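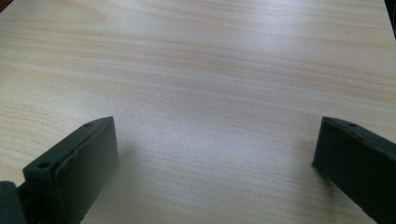 Ticket 435: gripper drops the block at handover
Project: Kullura (student build, second year robotics)
Opened: March 5, 2023
Status: open, was closed once, should not have been

Reported fault
Gripper closes, block slips out before it reaches the tray. Team has put this down to "bad grip" and wants new finger pads from Volora. I'd like to see some evidence before we spend anything.

Log

Entry 1
Ran the stock close command. Dropped it. The servo reports fully closed each time, but it reports the position it was told to go to, so I don't put much weight on that.

Entry 2
Someone wiped the fingers down and declared it fixed after one good run. Ticket closed. One run tells us nothing. Reopened.

Entry 3
Set of 200 closes on the bench with no block, logging the commanded value against a ruler. Commanded value at full open is 370. Measured gap at full open is not the same at the end of the set as at the start. It drifts by 7 mm. Pads can't cause that.

Entry 4
Was told the Siregar library "handles calibration by itself". Read the source. It calibrates at power-up and never again. If the jaws aren't against the stop when you switch on, the zero is wrong for the whole session.

Entry 5
Checked the finger screws with a driver. Both sides tight, so I'm ruling that out for now. Haven't looked at the horn screw inside the body, which needs the cover off.

Entry 6
Suggestion from the Grornley team, who use the same servo: they had drift in December and blamed the room being cold. Possible, but they changed the servo and the battery in the same week, so I don't see how they can know which one it was.

Next steps
- Cover off, check horn screw and spline for wear
- Repeat the 200 closes, jaws against the stop at power-up
- Same set again from a bench supply instead of the battery
- Pads order on hold until all of these are logged here

Please don't close this ticket on the strength of a good demo. Attach the log file.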